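Plastic fruit basket

A plastic fruit basket is a shallow, open container woven or wound from plastic strands and used to hold fruit on a table or counter. The form follows older baskets of willow, rattan and split cane. Most are oval or round, and many are made in a single bright color.

Construction

The body is usually built up from thin strands laid in parallel coils, worked from the rim toward the center of the bowl. The gaps between the coils let air reach the fruit. Thin strands also let some light through, so the inside of a basket can look paler than the outside.

The rim may be plain, braided or looped. In a looped rim, each strand is bent into an arch that overlaps the next – a finish also called a scalloped or petal border. It gives the basket a wavy outline.

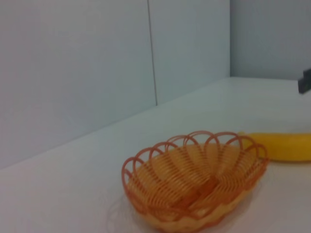
Marjorie Kershaw disagreed with the use of "petal" for every looped border, and wrote that the word should be kept for rims where the loops overlap, with "open loop" used for those set side by side. Sellers' lists seldom follow this distinction.

Use

Shallow baskets suit fruit that bruises under weight, such as peaches and ripe pears. Bananas are often laid across the top or kept beside the basket, as they give off ethylene gas, which speeds the ripening of other fruit.

Care

Plastic baskets can be washed in lukewarm water with dish soap and a soft brush. High heat may warp the strands. Long exposure to sunlight fades the color and makes some plastics brittle – the rim loops are often the first part to crack.

See also: Basket weaving, Bread basket, Fruit bowl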